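Nikambridge Community Forum
Home and Laundry > Washing and drying
Thread: Towels gone stiff since the move, vinegar or not?

gduman
Posted 2/5/25
We moved to Elimdale in October and every towel we own has gone like cardboard. Same machine, same powder, same airer. The flat before this one was in a soft water area and I never had to think about it. The water company's page says our postcode is hard.
I've read that you put white vinegar in the softener drawer. I've also read that you must never do that. Which is it? The towels are plain cotton, some of them ten years old, and I'd like to keep them going.
Gülizar

ferhat_a
Vinegar is fine. Half a cup in the drawer, no softener, every third or fourth wash. I've done it for years with no trouble.

Fahy_G
I'd disagree with that. I repaired washing machines for a living until I retired and I've pulled out plenty of door seals that had gone sticky. Not every one of them was vinegar, but the owners who used it every week were well represented. If you want to descale, use citric acid on an empty hot wash and leave the vinegar for chips.

ferhat_a
Every third or fourth wash isn't every week. My seal is original and the machine is an old Brulesero.

Fahy_G
Then you've been lucky, or you don't wash much. I'm only saying what I saw.

tulin.k
Before anyone buys anything, check how much powder you're using. In hard water people are told to use more, so they do, and then it doesn't rinse out. That's what makes towels stiff in a lot of cases. Put a clean towel through with no powder at all and look through the door halfway. If there are suds, that's old powder coming out.
Also, don't dry them flat. A fringed towel left in a heap dries with the creases set hard.
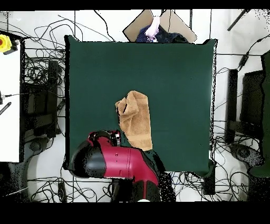 What I do with mine, in order:
1. Wash at 60 with half the usual powder and no softener.
2. Add an extra rinse. Most machines have a button for it.
3. Take them out as soon as it finishes and shake each one hard, ten shakes or so, holding the short end.
4. Hang on a line if there's any wind. If not, use the airer with a gap between each one.
5. Shake again before folding.
Step 3 makes more difference than anything you can put in the drawer.
Tülin

igorv
Agree with the shaking. Disagree with 60 for old towels, the hems go first. Mine are done at 40 and they're clean.

tulin.k
40 is fine for one person. We have two children who do judo.

igorv
Fair enough.

gduman
Thanks all. I did the wash with no powder last night and there were suds right up the glass, so Tülin has a point. I'd been filling the scoop to the top line. Will try the half dose.
Does anyone use a tumble dryer for part of it? We have one but it costs a lot to run.

Fahy_G
Ten minutes on low at the end, when they're nearly dry off the airer. It lifts the pile. You don't need the full cycle. Clean the filter first.

ferhat_a
Same here. Don't bother with dryer balls, I bought a set of 2 from Ekinci and all they did was make a racket.

tulin.k
I like mine. They do help with duvets.

igorv
Has anybody had a water softener fitted? I was quoted 788 for one under the sink and I can't decide whether it's worth it just for washing and the kettle.

Fahy_G
Does that include fitting? And where's your stopcock? If they have to move pipework it'll go up. Start a new thread, it'll get lost in here.

igorv
It includes fitting. Will do.

gduman
Second wash done with half the powder and the extra rinse. The hand towels are a lot better. The big bath ones are still rough in the middle. Do I need to strip those again or will it come out by itself over a few washes?

tulin.k
Do them once more with no powder, and only two in the drum at a time. They need room.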